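White desk tops: which finish?

tusik_fan
I need a new top for the desk in the box room. Tusik do a matt white and a gloss white at the same price. I work from home four days a week and drink a lot of tea. Which one marks less?

kolev30
Gloss wipes clean faster. I've had a Kolev one for two years and it still looks fine.

Marrowbone
Disagree with that. Gloss shows every scratch when the sun is low, and the lamp reflects in it all evening. I sent mine back in October and went matt.

kolev30
Depends where your window is. Mine faces north and I get no glare at all. Matt holds on to pencil and newsprint, you have to scrub it.

tusik_fan
Window is on the left. Would 18 mm be thick enough over a wide span?

Marrowbone
With a rail under the back edge, yes. Without one I'd go thicker — mine sagged in the middle.

pinhole
Matt for me as well. A smooth off-white top against a grey wall is easy on the eyes:

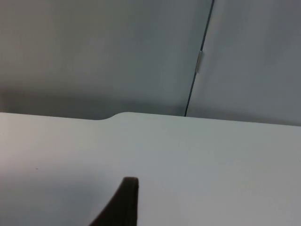 dripstand
I'd still order samples before paying. Venano send 2 free and Trikmont charge for theirs. Leave a wet mug on each overnight and see.

kolev30
Fair enough, but try a biro on them too.

tusik_fan
Samples ordered, one of each. Will post when they come.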